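The Favport Account

The Mortgage Department of the Olszewski Savings Bank occupied the second floor of a building whose cornerstone read 1841. It was the practice of the department that every application be read by two officers, and that neither should see the other's remarks until both had signed. Chae-won Jang had been second reader for nine years. In that time she had disagreed with the first reader on fewer occasions than she would have wished.

The file that reached her desk in January concerned a house in Favport. The applicant was Annick Chauvin, a bookbinder, who had rented the property for most of her adult life and now sought to purchase it from the estate of her landlord. The deposit offered was 20 percent of the price. The income was modest and irregular, and was recorded in a ledger that the applicant kept by hand and had submitted whole, with a covering letter.

"I understand that the Bank prefers a summary," the letter said. "I have not prepared one, as I do not know which parts you would want left out."

Ms. Jang read the letter twice and placed it at the back of the file, where correspondence belonged.

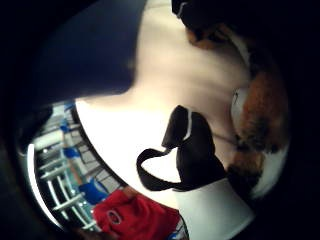
The regulations on irregular income were set out in the Bank's lending manual, and she knew them well. An applicant without a salary was to be assessed on the poorest of the preceding years. Gifts were to be disregarded. Any single payment larger than the rest was to be treated as exceptional and struck from the total. She took a ruler and a pencil and began to strike.

It was slow work. Ms. Chauvin entered each commission by the name of the book, and the books were more interesting than the sums beside them. There was a parish register, rebacked. There was a set of tide tables for the harbor office. A family named Hondura had brought the same cookbook for repair in three separate years, and beside the last of these entries was written, in smaller letters, "no charge, the glue was mine."

By four in the afternoon Ms. Jang had arrived at a figure. It fell short of the required income by nearly 100 dollars a month.

She checked the addition and it was correct. She then turned to the page on household expenses, where the applicant's rent was recorded as paid on the first of every month without exception. The rent was higher than the proposed mortgage payment. The manual did not provide for this. Rent was an expense that would cease at closing, and it was therefore to be left out of the calculation.

Ms. Jang carried the file down the corridor to the office of the Widel Trust, which insured the Bank's smaller loans and kept a desk in the building for that purpose. The man at the desk was putting on his coat.

"Is there a provision," she asked, "for an applicant who has been paying more than we propose to charge her?"

"Paying whom?"

"Her landlord."

"Then it is not a debt," he said. "She has no history of debt."

"She has a history of paying."

He considered this with one arm in his sleeve. He was not an unkind man, and he had a train to meet. "The Trust would look at a letter from the second reader," he said at last. "I have been here a long while and I have never been handed one. I suppose there is a form."

There was a form. It was kept in the supply room beneath a stack of obsolete interest tables, and it asked the officer to state, in the space provided, the grounds on which the standard assessment was believed to be inadequate. The space provided was two lines.
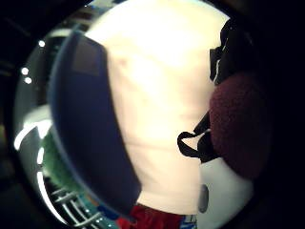

White and navy, close up.

Ms. Jang returned to her desk and did not write anything for some time. The lamps came on along the street. The first reader, whose remarks she had not seen and would not see, had gone home. She thought of writing that the applicant was of good character, and rejected it, as the manual considered character to be unverifiable. She thought of citing the cookbook.

In the end she wrote: "Applicant has met a larger obligation each month for 20 years. Ledger attached in full. I do not know which parts the Trust would want left out."

She signed it, blotted it, and fastened it to the front of the file. The ledger was too thick for the clasp, so she tied the whole with tape.

The reply from the Trust was delivered eleven working days later. It asked whether the applicant would consent to an inspection of the roof, and whether the second reader could clarify a pencil mark on the page for March, which appeared to strike out a payment for a set of tide tables.

Ms. Jang found an eraser in the top drawer. She removed the mark, brushed the page clean with the side of her hand, and wrote to Favport to ask about the roof.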